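The board by the sink

2018-08-30

I have been meaning to write about cutting boards for months, which tells you what sort of summer it has been in our kitchen. My old maple one finally split in December, right down the middle, while I was halving a squash, and I kept using the bigger half far longer than any sensible person would (it slid about like a skate, and the onions went with it).

My friend Enikő Dobos has a whole shelf of boards, and she was the one who talked me into bamboo. I had always thought of it as hard on knives, and maybe it is a little, but I sharpen mine so seldom that I can't blame the board! What I love is the groove. I cut up a watermelon last night and for once the juice didn't run over the counter and down the drawer fronts.

Looking after it is easy enough. I wash it by hand with warm water and a drop of soap, dry it right away with a towel, and stand it up on its edge overnight. Every month or so I rub in mineral oil and go off to bed, and by morning it has a nice warm look again. Garlic is the one thing that lingers, so I go over it with half a lemon and coarse salt.

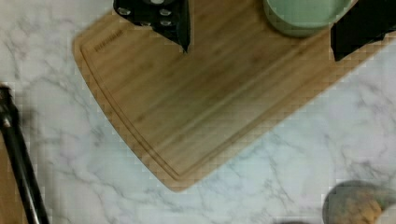 I still haven't found a good spot to store it, mind you. It is too tall for the cupboard under the counter, so for now it leans by the sink next to the dish rack, and I move it every time I want to fill the kettle.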